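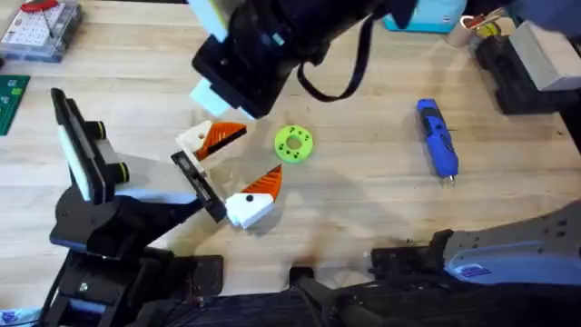 Onddale Community Choir – New Singers' Desk

Frequently Asked Questions

So you're thinking of singing with us? Wonderful! These are the things people ask most often when they write in, answered by Abimbola Akande, who looks after new singers, with a few additions from our director, Leonidas Margaritis.

Do I have to audition?

No. You come along, you sit with whichever section sounds about right, and you sing. After your third rehearsal Leonidas will borrow you for five minutes to hear your range (a few scales, nothing solo, nothing scary) so we can be sure you're in a part that's comfortable for you. Plenty of people arrive convinced they're altos and leave delighted to be second sopranos, and we've had it go the other way too.

I can't read music. Is that a problem?

Not at all! Some of us read fluently, some follow the dots up and down, and some learn entirely by ear. We put practice tracks for every part on the members' page, usually a week before we start a new piece. If you'd like to learn, Tobiloba Okeke runs a beginners' reading group before rehearsal, starting at 6:15 p.m. You can join at any point, and he'll happily go over clefs again for anyone who missed them the first time.

When and where do you rehearse?

We sing from 7:00 p.m. until 9:00 p.m. in the upstairs hall at the Latasar Building. Use the side entrance after 6:00 p.m., as the front doors are locked by then. Tea comes at 8:00 p.m. and lasts ten minutes on paper. Bring your own mug, please.

Is the hall accessible?

Yes, there's an elevator just inside the side entrance, to the left of the coat hooks. Let Abimbola know if you need a chair with arms, a large-print score or a seat near the door. Large-print copies take us a few days to put together, so the earlier you ask the better.

What does it cost?

Your first two rehearsals are free. After that it's $60 a season, and there are two seasons a year, September to December and January to May. The fee covers the hall, our accompanist and the use of scores. Students pay $22. If either amount is a stretch, send a quick note to the desk and pay what you can. You won't be asked for a reason, and only Abimbola sees those emails.

What kind of music do you sing?

All kinds, and that's a huge part of the fun. Last season we did a Fauré set, two spirituals, a sea shanty with a truly ridiculous bass line, and an arrangement of a Yoruba lullaby that Chidubem Haruna made especially for us. This spring it's folk songs in the first half and Haydn in the second. Suggestions are welcome all year – put them in the box on the piano or email them, ideally with a link to a recording.

How many singers are there?

We have 100 on the books this season, though a typical rehearsal is smaller. Tenors, we would love to see you. There are 9 of you at the moment and you are working very hard.

Do I have to sing in the concerts?

No, but do try it at least once! We give two concerts a year, in December and May, plus an informal sing in March for friends and family. If you want to be in a concert, we ask that you come to the last four rehearsals before it and to the afternoon run-through.

What do I wear?

All black for the December concert, any comfortable cut, with sleeves or without. In May we wear whatever bright colors we own. For rehearsals, layers are a good idea, as the hall warms up fast once everyone is singing.

Can I miss a week?

Of course. Mark yourself away on the members' page so the section leaders know how many to expect. If you've missed several in a row, listen to the tracks before you come back, especially for the Haydn, where the entries come thick and fast.

Can children join?

The main choir is for singers 16 and up. Younger voices should try the Tijani Junior Singers, led by Trefor Sayce, who rehearse in the same building at 4:30 p.m. They join us for one piece every December and they're always better behaved than the basses.

Where do I get my scores?

From the blue crates by the door. Sign out your copy by number, use soft pencil only, and hand it back after the concert. For the Haydn we're using the Estard edition, so if you own a different one, check that your rehearsal letters match ours.

How do I sign up?

Fill in the new singer form on the Join page, or just turn up ten minutes early and find Abimbola at the table by the piano. New people are welcome in any week except the two right before a concert.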